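Le coin bureau de Grivley rouvre le 6/28/18

Bonne nouvelle pour tous ceux qui aiment écrire, dessiner ou simplement s'asseoir devant une table bien rangée : le coin bureau de Grivley rouvre au public, et il est superbe ! Damilola Danladi et Femi Bashir y ont passé deux semaines entières, entre tri des tiroirs, étiquettes neuves et essais de lampes.

Premier chantier, les crayons. Il y en avait 354 dans les cartons - oui, 354 - et 157 ont été taillés puis remis en service. Les autres partiront en septembre à l'atelier de dessin de Fikre, qui en manquait cruellement.

« On voulait des tables claires, avec un pot transparent pour voir tout de suite ce qu'il reste dedans », raconte Damilola Danladi, ravie du résultat. Le principe est tout simple : on prend un crayon, on travaille, on le remet dans le pot avant de partir. Les habitués s'y sont mis dès les premiers essais et c'est un vrai plaisir de retrouver de la place pour poser ses feuilles.

Un crayon et son petit récipient transparent, sur l'une des tables claires.
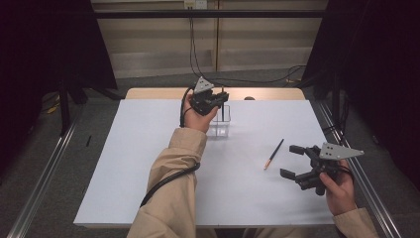
Horaires et accès

Entrée libre dès 10 h, par la cour.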